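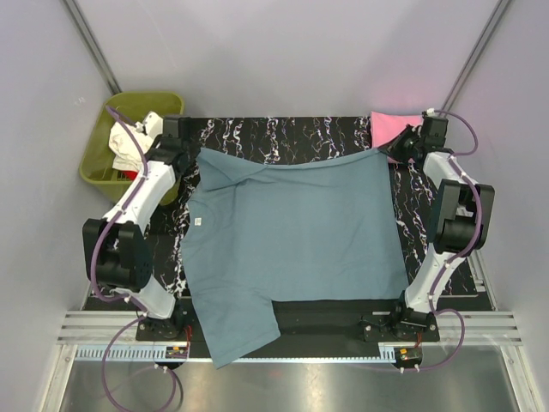 T-shirt on the work surface, basket behind

Folders wanted - laundry and linen, part time, Kovville

Lastuma is looking for 4 people to fold. Shirts mostly, also towels, pillowcases, kids stuff, the odd fitted sheet. Early shift, Kröger building, second floor, room 202. Start as soon as you can, latest 19th June (yes a Sunday, we run Sundays).

What you'd be doing
Take a piece from the basket. Shake it out, lay it flat, pull the top edge straight, get the creases out of the shoulders. Sleeves in, sides in, up in half, onto the pile. T-shirts are harder than people think, the soft ones bunch up at the collar and you have to go back and smooth it before the first fold or the whole thing comes out crooked. Care label tucked inside. Pile by size, then color.

Whites stay with whites. Please. We had a pink load in February and are still hearing about it.

Hours
5 mornings a week, 6 am start, done by lunch. Sunday shift rotates, you get a weekday off instead. Swaps are fine, just write it on the sheet by the door before you leave.

You should
- be OK standing most of the shift (stools avaliable, but most people end up standing)
- be able to lift a full basket
- read a care label
- have some patience with sleeves
No experience needed, we show you our fold on the first day. It's a bit different from the store fold, narrower, so it fits the Cukenix bags. If you've worked retail you'll have to unlearn yours, sorry.

Not a must but nice: ironing, basic mending, loose buttons and so on. Drivers license if you want to help with drop-offs later on.

We offer
Paid training day. Paid break. Coffee, decent. Free wash for your own things once a week, you fold them yourself though. Locker. Bus stops right outside, parking behind the building is tight after 7.

Trial shift is paid too. Bring flat shoes, tie long hair back, no rings or bracelets please as they snag the knits. Aprons are here.

How to apply
No long cover letter. Name, phone, which mornings you can't do, when you could start. Drop it at the Kröger front desk marked "folding" or come up to 202 any weekday before noon and ask for Friederike Wiegand. If she's on the phone just wait a minute, she wont be long. Students and retirees welcome, two friends applying together also fine, say so and we'll try to put you on the same shift.

We call everybody back, ususally within the week.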